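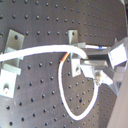
Two Days on the Senditz Canal

I have wanted to walk the Senditz Canal end to end for as long as we've lived up here, and this March I finally did it, over two days, with a bag that was much too heavy and a pair of boots I should have replaced last fall. Several of you asked how it went, so pour yourself something, this may take a while.

If you don't know the canal, it runs from the basin at Clakero down to the river at Simlow, and there are 19 locks on the way. Most of them are bunched up in the middle, where the hill is. A strong walker could do the whole thing in a day, and my neighbor has done exactly that and tells everyone. I am a stopper. I stop for ducks, I stop for benches, I stop to read every plaque all the way down to the name of the company that cast it. So two days it was, with a night in Polat in between.

Clakero to Polat

I parked behind the basin a little after seven in the morning and there was still mist sitting on the water, the low kind that only comes up to your knees. Four boats were tied up along the wall with their covers on. One had its chimney going and I could smell bacon, and I nearly turned around and went back to the diner right then. But I'd had my oatmeal like a sensible person, so on I went.

The first stretch is very flat and very pretty. There's a line of old willows on the far bank that somebody had cut back hard over the winter, and they looked like a row of fists, poor things, though I'm told they come back fine. The towpath had been graveled since my last visit, which my boots appreciated. I passed a man fishing, a woman with three spaniels, and then not a soul for a good hour. Just me and a heron who kept flying fifty yards ahead, landing, seeing me come around the bend, and taking off again in a huff.

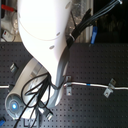
By the time I got to the first lock the sun was out properly and I'd tied my jacket around my waist. I sat on the balance beam (you're allowed, I checked the sign) and ate half a sandwich. A boat came up while I was there, a couple on their first trip, and they were having a hard time with the paddles. I don't know anything about boats, but I do know how to lean on a heavy beam when asked, so I leaned, and the gate opened, and we all cheered like we'd built the thing ourselves. They offered me a ride up to the next bend and I said no because I was being strict about walking. I regretted that for the rest of the afternoon.

Then comes the tunnel. It's 1464 feet long, and the towpath doesn't go through it. In the old days the horses were led up over the hill while the crew pushed the boat through with their feet against the walls, lying on their backs in the dark. You walk the horse path. It goes up through a beech wood, over a farm track, and down some steps that were slick with leaves, and I went down the last four of those on my backside. No harm done except to my dignity and one banana.

Polat is right there at the bottom. I stayed at the inn by the bridge, the one with the green shutters, and had the chicken pie and a bath so hot I had to get in by inches. I was asleep before nine.

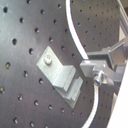

Polat to Simlow

The second day was the one I'd been looking forward to, and of course it rained. It wasn't heavy, but it was steady, the sort that finds its way down your collar however you do your scarf. Still, there's something lovely about a canal in the rain. The whole surface goes to pins, and the smell of wet stone and mud comes up, and the ducks could not be happier.

The nine locks below Polat come so close together that you can stand at the top and see down the lot of them, one under the other, with the little square side ponds stepping down beside them like a staircase for a much larger person. I'd seen photographs and thought I knew what to expect, but it's the noise that gets you. Every gate leaks a bit, and each leak has its own note, and walking down past them you go from one to the next. I stood there with water running off my hat and was as happy as I've been all year.

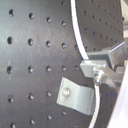 Metal plate with rows of round holes.

After the locks it's an easy walk, flat again, past allotment gardens and the back of a furniture warehouse. The last mile into Simlow isn't much to look at, I'll admit. There's a road close by and a good deal of litter caught in the reeds, and I wish I'd brought a bag to pick some of it up. Next time I will. But then the path swings left under a railroad bridge and the canal opens out and there's the river, brown and wide and moving much faster than anything I'd seen in two days.

I had a cup of tea at the kiosk by the bottom lock and a slice of lemon cake that was bigger than my hand. The bus back to Clakero goes from outside the library, every hour until six, and you'll want exact change. It covers the whole distance in less time than I'd spent on that first sandwich, more or less, and I watched out the wet window for the canal and only caught sight of it once.

If you're thinking of going, take better boots than mine, and go in the direction I did so the locks are downhill. The inn at Polat fills up once the weather turns, so call ahead. I've got my eye on the old feeder channel above Clakero next, as soon as my left heel forgives me. Has anyone walked it lately? I'd love to know if the footbridge is back.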